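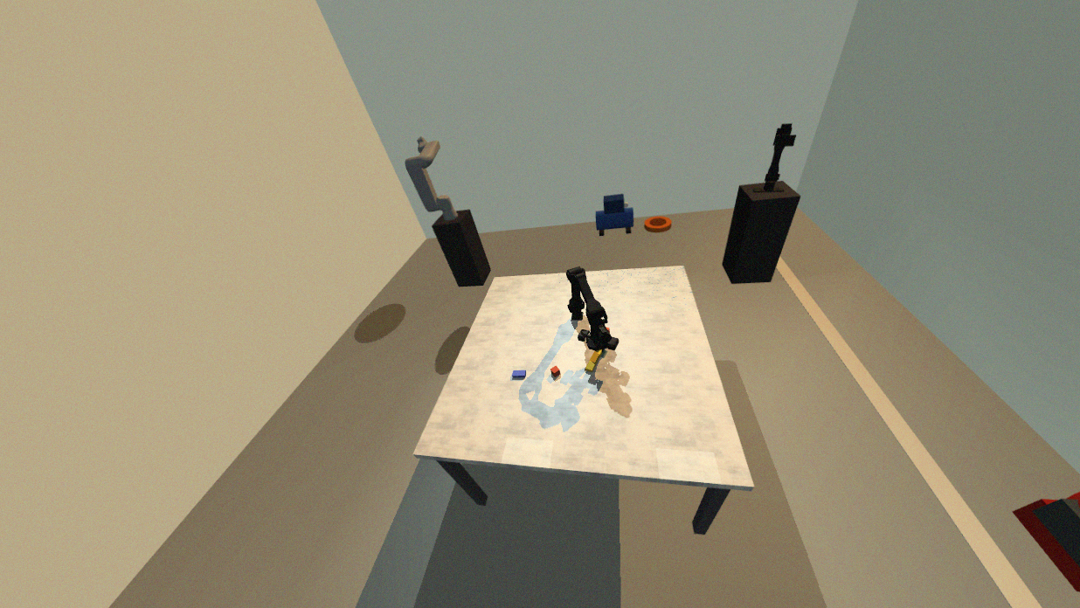 I swam across Firden and I can't stop talking about it

Sunday, August 14, 2022

So I did it! All 794 yards, from the wooden steps at Wikberg Beach to the flat rocks on the Tratska side, and then I sat on those rocks in the sun with my swim cap still on and grinned at a family eating watermelon. They were very nice about it. One of the kids asked if I had come from the other side and I said yes, probably louder than I needed to.

If you've read this blog before, you know that in May I could barely put my face in the water. I don't mean that I was a slow swimmer. I mean I did that thing where you keep your chin up like a golden retriever and paddle until your neck hurts. I learned as a kid in a hotel pool, from an uncle, over one long weekend, and that was the whole of my education until this spring. A few of you have written to ask how I got from there to here, so this is going to be a long one. Get a drink.

Breathing out

The biggest change, by a mile, was learning to breathe out underwater. I had always held my breath, turned my head, and then tried to blow out and suck in during the same tiny gap. Of course I was out of breath after one length! You have to let the air go the whole time your face is down, in a lazy stream of bubbles, so when you turn there's only one job left to do.

I practiced this standing up in the shallow end for two weeks. Face in, hum, face out, sip of air, face in. Humming is great, by the way. You can't hold your breath and hum, and it gives you something to do other than panic. I went through most of the songs I know. Slow ones work best. I also did it in the bathtub and in the kitchen sink, with the tap off and a towel over my shoulders, and I'd do that again tomorrow if I had to start over.

Then came the floating. I used to think I was a sinker, that I just had the wrong kind of legs. My legs were fine, my head was too high. Look straight down at the bottom of the pool, let the back of your neck go long, and your hips come up behind you like somebody lifted them. The first time I felt it I laughed and swallowed a good cup of pool.

The pool months

I went to the city pool three mornings a week, early, before work, when the lap lanes are mostly retired people who swim like otters. I love them. They never hurry and they never stop. I picked the slowest lane and stayed in it, and for the first few weeks I did one length, rested at the wall until my breathing was normal, and did another. I did not look at the big clock. I did not wear a watch.

What I did have was a notebook, which lived in a plastic bag in my locker with a golf pencil. I wrote one line each time, things like "left arm feels stupid" or "good today, sun on the bottom of the pool." Reading it back this week, I can see the exact morning it clicked. It just says "kept going!!" with a wet thumbprint on it. I had reached the wall, turned, and started back without deciding to.

After that it went fast. By the end of that month I could swim 400 yards without a rest, and I remember getting out and standing under the shower feeling like I'd been let in on something. The trick for me was going slower. Whenever I got tired, I was sure I needed to push harder, and every time, the fix was to ease off until swimming felt about as hard as walking to the store.

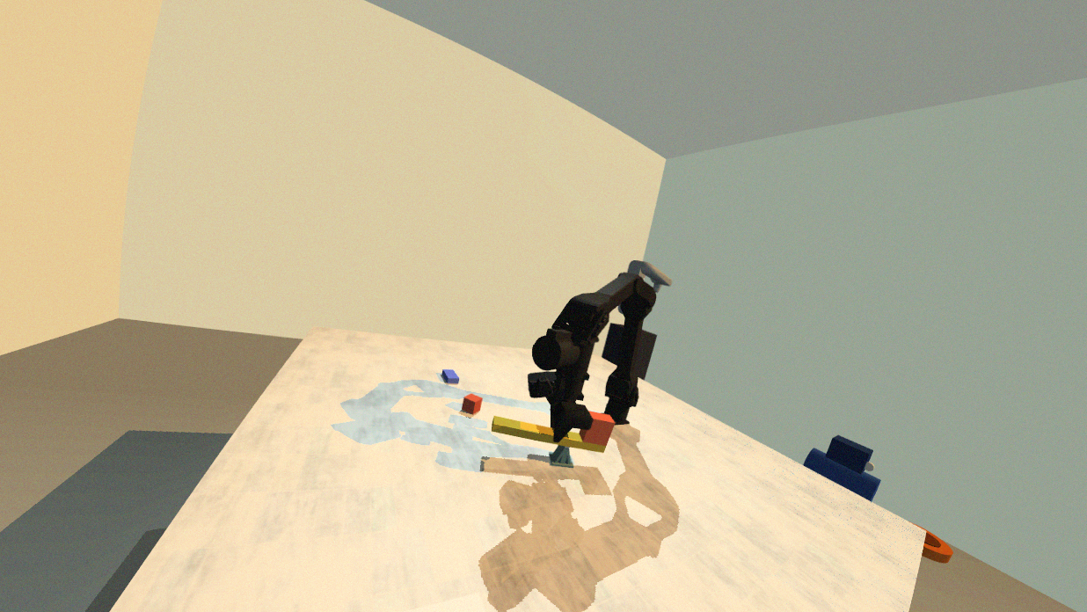
Black arm, pale tabletop.

Getting into the lake

Pool swimming and lake swimming are cousins at best. Nothing got me ready for the first time I put my face in Firden and saw green. Just green, going down. There's no line on the bottom to follow and no wall coming up to save you. I swam maybe ten strokes, popped up like a cork, and found I'd turned almost all the way around toward the beach. My body had made its own plan.

So I went back to the beginning. I stood waist deep and hummed. I floated on my back and looked at the clouds. I swam along the shore, where I could put my feet down any time I liked, and I went back and forth between the steps and the old boat ramp until the green stopped being spooky and turned into something I looked forward to. In late afternoon the light comes down through it in long slanting bars and you can see your own hands go gold. I would swim just for that.

The weeds took longer. There's a patch off the ramp that comes up close to the surface, and the first time it brushed my stomach I yelled into the water. Now I go over it with my arms kept shallow and tell it good morning. It's soft, it's like swimming over a wet shag rug. I won't say I love it. We get along.

Learning to look up was the other big piece. You lift your eyes just over the water, like an alligator, right before you turn to breathe, and you find your landmark. Mine is the white water tower behind Tratska. I tried using a sailboat once, and sailboats move, which I figured out after quite a while of swimming very hard toward the wrong end of the lake.

What I use

I've gotten questions about gear and my answer is a bit boring. A plain suit. A bright orange cap so boats can see me. A tow float, the inflatable kind that clips around your waist and bobs along behind you, and please get one if you're swimming anywhere with boats, it doesn't drag at all and you can hang on to it and have a rest. My goggles cost nine dollars and they're better than the fancy pair I bought first, which leaked down the left side no matter what I did. Faces are all different. Try them on in the store, press them in without the strap, and see if they stick for a second.

Wear wool socks for afterward. Even in August! My feet get cold before any other part of me and stay that way until lunch.

The swim itself

I picked a morning with no wind and went with two friends from the early lane, one swimming beside me and one in a kayak. Never do a crossing alone. The lake was so flat you could see the whole far shore upside down in it, and there was a little mist over by the reeds. I was nervous enough that I put my cap on inside out and had to start over.

The first part was awful, to be fair. My breathing was all over the place and I wanted to quit before we were past the swim buoys. I rolled onto my back, hummed a while at the sky, and rolled over again. Then everything smoothed out. I remember the middle of the lake as one long happy stretch: the water getting colder in ribbons, the paddle dripping next to me, the water tower sliding up and down in my goggles. At one point I caught myself thinking about soup.

And then there was a bottom again! Pale at first, then stones, then a single brown fish that was very busy and took no notice of me. I touched the rock with both hands. My friend in the kayak whooped so loud that a heron left.

After that there was breakfast. If you come out on the Tratska side, it's a short walk up the hill to Serrano, where they will let you sit on the back patio in a wet suit and a towel as long as you don't use the cushions. I had the potato and pepper omelet, then a cinnamon roll, then the second half of somebody else's cinnamon roll. Food after a cold swim is a whole different thing. The coffee was just regular coffee and I would have written it a poem.

What's next

I'd like to swim there and back before the water turns, with a good rest on the rocks between. I also want to learn to breathe on my left side, which right now looks like a person trying to get a bee out of their ear. And I have talked my sister into coming to the shallow end with me next week. She says she's only going to stand in it. I've told her that's a perfectly good way to start, and that she should pick a song.

If you're somewhere near Firden and want to come along on a weekend morning, leave a comment. We go slow, we stay by the shore if anybody wants to, and there's always room on the patio.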